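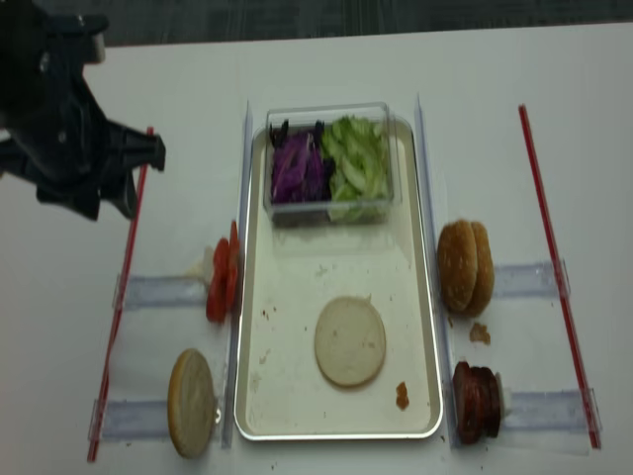
Kapitel 4
Schichten, Greifen, Belegen: Die Arbeit am Belegplatz

Ein Burger ist in wenigen Handgriffen gebaut, und trotzdem lässt sich an ihm fast alles lernen, was die kalte und die warme Küche miteinander verbindet! Wer einmal in der Mittagszeit an einem Belegplatz gestanden hat, weiß, wie viel Freude es macht, wenn jeder Griff sitzt und die Hand die Tomate findet, während das Auge schon beim Salat ist. Gute Belegplätze sind deshalb um eine freie Mitte herum gebaut. Auf dem Blech liegt zunächst nur die flache, helle Brötchenscheibe, links warten die Tomatenscheiben, rechts die Sesambrötchen und darunter die Bratlinge, alles hochkant gestellt, sodass man von oben zwischen die Scheiben fassen kann. Rotkohl und Salat teilen sich einen durchsichtigen Behälter mit zwei Fächern am Kopf des Blechs. Diese Anordnung werden Sie in diesem Kapitel immer wieder antreffen, denn sie lässt sich auf Sandwiches, belegte Brote und sogar auf Desserts im Glas übertragen.

Was Sie in diesem Kapitel lernen

Sie richten einen Belegplatz ein und können begründen, warum welche Zutat wo steht. Sie unterscheiden tragende, saftende und lockere Schichten. Sie schneiden Gemüse so, dass es im Brötchen bleibt. Außerdem kalkulieren Sie den Bedarf für eine Mittagsausgabe (Aufgabenteil am Ende von 4.3) und lernen, wie man den Platz während des Betriebs sauber hält, ohne aus dem Takt zu kommen.

4.1 Von unten nach oben denken

Beginnen wir mit dem Brötchen. Die untere Hälfte trägt alles Gewicht und nimmt alle Flüssigkeit auf, die von oben kommt. Rösten Sie die Schnittfläche deshalb kurz an. Die angeröstete Krume saugt langsamer, und der Unterschied ist verblüffend: Legen Sie einmal eine geröstete und eine ungeröstete Hälfte nebeneinander, geben Sie auf jede eine Tomatenscheibe und warten Sie zehn Minuten. Der Versuch kostet fast nichts und überzeugt jede Klasse.

Über die untere Hälfte gehört eine lockere Schicht, etwa fein gehobelter Rotkohl oder geschnittener Blattsalat. Rotkohl bringt Biss und eine herrliche Farbe mit, er verträgt auch Wärme von oben recht gut. Salat ist empfindlicher und fällt unter einem heißen Bratling rasch zusammen. Viele Küchen legen ihn daher über das Fleisch. Beides ist vertretbar, und wir möchten Sie ausdrücklich ermuntern, beide Varianten zu probieren und Ihre Beobachtungen festzuhalten.

Die Tomate ist die saftende Schicht. Schneiden Sie sie mit einem Wellenschliffmesser quer zum Stielansatz, gleichmäßig und nicht zu dünn. Stehen die Scheiben hochkant, läuft ein Teil des Saftes nach unten ab. Zu eng gestapelt kleben sie allerdings aneinander, und dann nützt die schönste Ordnung nichts.

Merke: Trocken trägt, feucht würzt, locker verbindet.

4.2 Ein Beispiel aus der Praxis

In der Betriebsküche Neveck werden an starken Tagen im Februar bis zu 500 Burger ausgegeben, die meisten davon zwischen halb zwölf und eins. Küchenleiter Gheorghița Buzatu ließ den Belegplatz dort vor einigen Jahren umstellen. Früher standen alle Zutaten in einer langen Reihe rechts vom Blech, und wer belegte, ging den ganzen Mittag seitwärts hin und her. »Abends taten uns die Hüften weh und nicht die Hände«, erinnert er sich. Seit dem Umbau stehen die Zutaten zu beiden Seiten, und ein eingearbeiteter Lehrling braucht für einen vollständig belegten Burger 23 Sekunden. Probieren Sie das selbst mit der Stoppuhr, es ist ein wunderbarer Wettbewerb!

Lehrreich ist auch der Umgang mit Krümeln. Brotkrümel und kleine Flecken sammeln sich auf jedem Blech, auf dem gearbeitet wird. In Neveck wird das Blech nach jeder Charge gewechselt, und die Arbeitsfläche wird in derselben Pause abgewischt.

Aufgaben zum Einstieg

1. Zeichnen Sie den Grundriss eines Belegplatzes für Linkshänder. Welche Zutaten tauschen die Seite, welche bleiben stehen?

2. Nennen Sie für jede Zutat im Bild am Kapitelanfang, ob sie trägt, saftet oder lockert.

3. Führen Sie den Röstversuch aus 4.1 durch und notieren Sie das Ergebnis in Ihrem Küchenheft. Wiederholen Sie ihn mit Vollkornbrötchen.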